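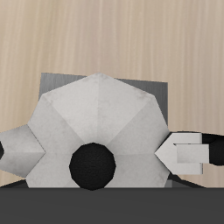

Last updated: 7 February 2024

How to Submit a Book Review to the Skollance Quarterly

Skollance accepts reviews of novels, graphic fiction and essay collections from members and from outside readers. Reviews for the December issue follow the same steps as all others.

Step 1. Choose a title. Consult the list of available books on the Grelus page and request no more than 2 at a time.

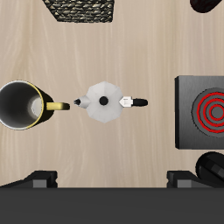
Step 2. Read the book in full before drafting. Reviewers should note passages they may wish to quote, with page numbers. Precise notes make for precise sentences: a reader learns more from "a mug, a moka pot and a square stove in a row" than from "some kitchen things." Apply the same care to characters and settings.

Step 3. Write the review. The limit is 5 pages, double-spaced. Identify the author, translator and publisher in the first paragraph.
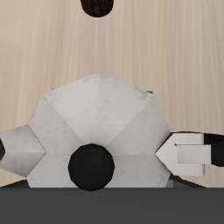

Do not reveal the ending. Quotations may not exceed 90 words in total.
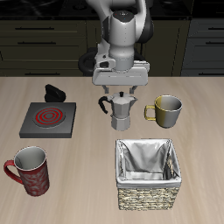
Step 4. Revise for plain description. Replace general terms with exact ones wherever the book supports them. A moka pot with a faceted body and a curved black handle should not become "a vessel." Read the draft aloud once.

Step 5. Send the file through the Moya form under code 2904. Comics and picture books go to the Mavia desk.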